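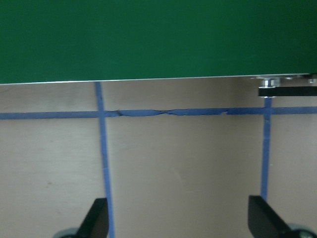 Mirjam Brunner would have put the grippers in a separate order. She told the Kiltard planning meeting that arms and grippers wear at different rates, and that a single purchase line hides the cost of the part replaced most often.

May 26, 2022
By Corina Haslinger

Kiltard has approved the purchase of two robot arms with parallel two-finger grippers for its bench handling area, after a trial on one station that began in January. The order goes to Gamach. Trummer, the other bidder, quoted a lower price for the arms but left finger sets and mounting plates out of its base offer.

The approved budget covers the arms, grippers, controllers, one spare set of fingers per gripper and 14 hours of operator training. Work surfaces are not included. Kiltard will keep its existing benches and mark positions with painter's tape, as on the trial station, until the cell layout is fixed. Tape is charged to consumables, where the plan allows $600 for the first year. Brunner asked for that figure to be reviewed after one quarter. Horizontal runs across the working area tear and lift sooner than the strips along the sides, she said, and each re-marking takes the station out of use.

Veronika Grabner, who prepared the budget, said permanent marking had been priced and deferred. Engraved or painted lines would have to be redone if the spacing between stations changed, and the spacing depends on floor measurements not yet complete.

The comparison of bids used a service life of 15,000 operating hours for the arms. No equivalent figure was accepted for the fingers. Gamach will instead supply replacements at a fixed price for the length of the service contract, a term Trummer declined to match. Software licenses from Favov are budgeted separately and renew each January.

Brunner's proposal for a separate gripper order was not adopted. The two items will be listed on separate lines of the same order, with their own delivery dates and acceptance tests. A third arm remains in the plan without funding.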